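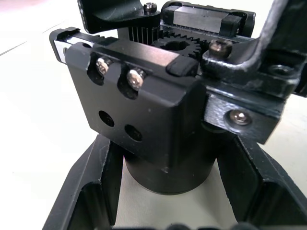 According to Vsevolod Ivanyshyn, most of the faulty panels returned to the Dretberg shop had sound wiring and sound boards, and the fault was found at a clamp screw.

CHAPTER 8
Screw Terminals and Small Connectors

8.1 Scope

The previous chapter dealt with permanent joints. The present one deals with joints that are made to be opened again. The screw terminal block is the most common of these. It is used wherever a wire must be connected to a board in the field, with a hand tool, and removed later without heat.

A screw terminal block has a molded plastic housing, one metal clamp for each wire position, and one screw for each clamp. Pins below the housing pass through the board and are soldered on the far side. The wire enters from the side of the housing. The screw is turned from the top.

The reader should already be able to strip a wire to a stated length and read the markings on a driver bit. Both are covered in Chapter 4. The table of bit sizes on page 274 will be needed for the exercises.

8.2 How the Clamp Works

Two clamp types are in general use. In the rising-cage type, the screw pulls a small metal cage upward, and the wire is squeezed between the floor of the cage and a fixed bar. The screw itself stays at nearly the same height. In the wire-guard type, the screw moves down and presses a thin metal leaf onto the wire. The leaf keeps the turning screw from cutting the strands.

Some low-cost blocks leave out the leaf, so that the end of the screw bears directly on the wire. They are acceptable for solid wire. Fine stranded wire should be fitted with a ferrule before it goes into such a block.

An open clamp and a closed clamp can be hard to tell apart from the top of the block. On the rising-cage type in particular, the head gives little sign of the cage position. Look into the wire entry before inserting the wire. If the cage is partly raised, the wire can slide in underneath it, and the screw will then tighten fully with no grip on the conductor. A pull test will find this error. Looking at the screw head will not.

8.3 Seating the Driver
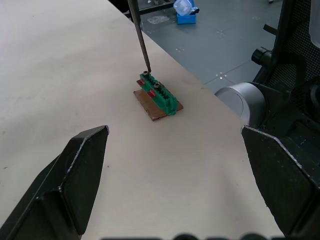 One reader of the first edition wrote that the chapter went straight to torque and said nothing on getting the bit into the slot, and that students in the Dunmore evening course were spoiling heads before they had reached the first torque value. The section that follows was added in response.

The screws in small terminal blocks are usually slotted, and they sit at or a little below the top surface of the housing. The blade must be narrow enough to enter the well and wide enough to fill most of the slot. A blade that is too narrow bears on a small area near the center of the head and raises a burr. A blade that is too wide rests on the plastic and never reaches the bottom of the slot, although it may feel seated.

Bring the tip down onto the head with light pressure. Turn the driver slowly backward, in the loosening direction, until the blade drops into the slot. Keep the shaft in line with the screw. Once the blade has dropped, increase the pressure and begin the turn. If the blade climbs out, stop and seat it again. Adding speed at that point only damages the head.

A small board is easily pushed aside by the force of the driver. The downward force has to be carried by the bench, and the turning force by something that touches the sides of the board. Both conditions are taken up in Section 8.4.

For powered drivers, set the clutch to its lowest position before the first screw and raise it one step at a time. The Sterka trainer used in the exercises has plastic housings that crack at the corner of the screw well if the clutch is set too high. The crack may not be seen until the block is flexed.

8.4 The Work Area

Terminal work needs little space, but the space should be laid out in the same way each time. The board goes near the front edge of the bench, where the hands can reach it with the forearms supported. The driver is laid down to the side of the working hand. Keep parts for later steps at the back, or on another surface, so that a dropped screw has few places to hide.

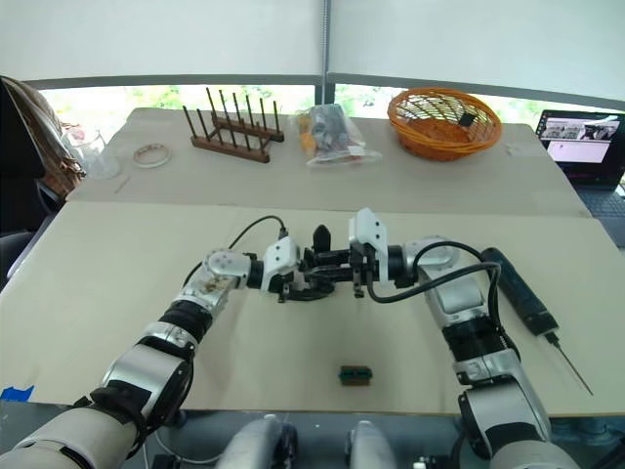
The bench surface affects the work as well. A hard, smooth top lets the board slide. Cardboard gives somewhat more grip and does less harm to a bit that slips, and it can be replaced when it is worn. It also sheds fibers and should not be used under open relays or optical parts. Tape at the edges is enough to hold a sheet in place. A rubber mat grips better than either one, but a soft mat will let the board tilt when force is applied to one end of the block.

A board with pins on the underside does not lie flat. It rocks on the pins, and the force of the driver bends them. Put such a board in a shallow tray, or rest its edges on two strips of equal height so that the pins hang clear.

Loose boards may be held in one of three ways: by hand, in a vise with soft jaws, or in a nest cut to the outline of the board. Holding by hand is permitted only for manual drivers. Grip the board by its long edges, with no fingertip ahead of the blade. With a vise, close the jaws until the board stops moving and go no further. Thin board material bows under quite small side loads, and a bowed board may crack its solder joints when it is released – a fault that is often blamed on the screw. A nest takes longer to prepare and is worth the time when more than a few boards of one type are to be done.

8.5 Angle of Approach

The screw in a terminal block is short, and its thread engages a small nut or cage that can tilt slightly in the housing. A driver held off line will tilt the screw with it. The first turns then feel stiff, and a worker who takes the stiffness for final torque will stop too early.

A long powered driver tends to lean, with most of its weight above the hand. Small angles at the top are hard to judge from directly behind the tool. Check the shaft from the front and then from one side before starting the motor.

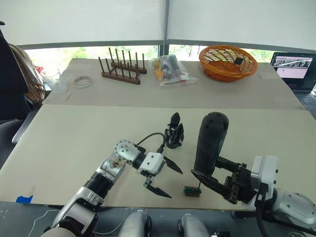 Figure 8.4 Power screwdriver held nearly upright, leaning slightly to the right at the top.

If the lean cannot be removed by moving the hand, move the board. Shops that do a large amount of this work hang the driver from a balancer, as on the Malluvus line described at the end of the chapter. The balancer carries the weight, and the hand has only to guide the tip.

8.6 Terms Used in This Chapter

Clamp: the metal part of a terminal that grips the conductor.
Ferrule: a thin metal sleeve crimped over the strands of a wire before insertion.
Pull test: a steady pull on the wire, along its own axis, after the screw has been tightened.
Well: the opening in the housing through which the driver reaches the screw.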